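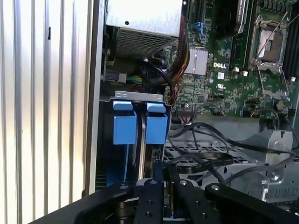 Curnside Robotics Club – PC teardown dataset, README

Student project, second year running. Arm + gripper working on an old Dell desktop. Goal is pulling parts and putting them back, no human hands. Start here before you mess with the files pls.

What's in it
46 episodes, all teleoperated. Each one is a single task – drive out, drive in, RAM out, RAM in, CPU into socket. Wrist views plus a fixed view of the table. Joint positions at 14 Hz, was meant to be higher, logger couldn't keep up.
Episodes longer than 2000 steps got trimmed at the end. Original lengths are in lengths.csv.

Setup
Case goes on its side on the extrusion table, side panel off. Fixture plate to the left holds the loose parts, CPU and memory. Plate is 3D printed, Gavin's design, version 3. Don't use the older ones, the recess is too tight and you'll be swearing at it.
The drive lives in a blue plastic caddy and the gripper holds it by the caddy, over the cage, before going down.
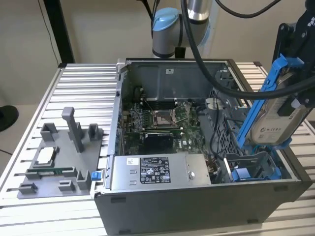

Same start pose every time, or near enough. If you bump the table redo the calibration – script is calib_vurna.py, Ryan wrote it, ask him if it crashes. Vurna is just what we called the arm controller, no deep meaning.

Operators
Sheena Baxter – drives
Ryan Dunmore – memory
Shobha Rodrigues – CPU, and most of the labelling
Initials are in the episode names. Styles are pretty diffrent so maybe split by operator when you train.

Known problems
Timestamps drift between the views in the August batch. Fix is in sync_notes.txt, half finished.
Success labels are by eye. Shobha did one pass, Gavin checked a few.

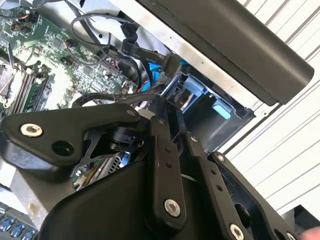
Drive insertion is the hard one and most of our failed episodes are there. Approach angle matters heaps, also where you are when you start down. From the wrist the gripper itself takes up a big chunk of the view, and there are cables running over the board right next to the blue bay, so a policy on wrist images alone has a rough time. Use the fixed view aswell.

To do
– finish sync fix
– redo the CPU labels
– upload the Donati split (held out, for the comp)

Free for class and club use, credit the club. Questions to Bjarke Grímsdóttir, lab is open till 6 pm.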